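Contra la lista única de repuestos

Lourenço Prata
29 de enero de 2021

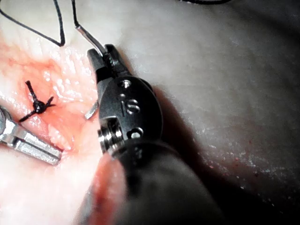
Las normas internas de marcado de piezas suelen redactarse desde el almacén, y eso explica buena parte de sus defectos. El código se concibe para el catálogo: largo, exhaustivo, ilegible sin lector óptico. En Courtois, cada referencia ocupa 11 caracteres, y la etiqueta adhesiva que los contiene se pierde con frecuencia antes de la primera revisión. Un marcado breve y en relieve, como las letras «IS» en gris claro sobre la carcasa negra mate del instrumento, admite una lectura directa aunque haya que girar la cabeza para hacerla. No identifica el lote ni la fecha, pero tampoco se despega.

Raquel Barros defendió en junio la posición contraria: un solo código, una sola base de datos, ninguna marca adicional. Su argumento es correcto mientras la base de datos esté disponible. En el inventario de Stallari, 167 artículos carecían de etiqueta legible y hubo que identificarlos por medición.

Propongo un esquema de 2 niveles. El primero, permanente, indicaría la familia de la pieza. El segundo, sustituible, remitiría al registro completo. El coste recae en el molde y se paga una vez; el de la etiqueta se repite en cada reposición. Zivstead ya exige el primer nivel a sus proveedores. Lirer lo sigue considerando opcional, decisión que convendría revisar antes del próximo pedido.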